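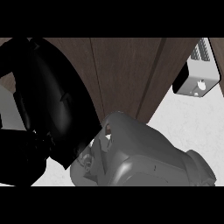
**Dark stain still tacky on cabinet doors**

Posted by Severino Marín

I put an oil-based dark walnut stain on four cabinet doors in June and they still feel sticky. I sanded to 220, brushed it on heavy to get the color deep, and left it to soak in. The doors are in the garage. Can I put polyurethane over it, or do I have to strip everything?

**Nermina Perić**

Don't put poly on yet. You left too much stain on the surface. Wipe a door down with mineral spirits and a clean rag, going with the grain, and change rags often. A lot of color will come off on the rag but the wood underneath should stay dark. Let it dry for a couple of days with a fan running. If it's still too light, put on a second thin coat and wipe it off after ten minutes. Lay the used rags flat outside to dry, they can catch fire in a pile.

**Borislav Radonjić**

Just wait. Mine took forever too.

**Ljubica Janevski**

Nermina's way worked on my pantry doors. One door had to be done twice. Also, 220 is a bit fine for a dark color. I stop at 150 on oak and it takes the stain better.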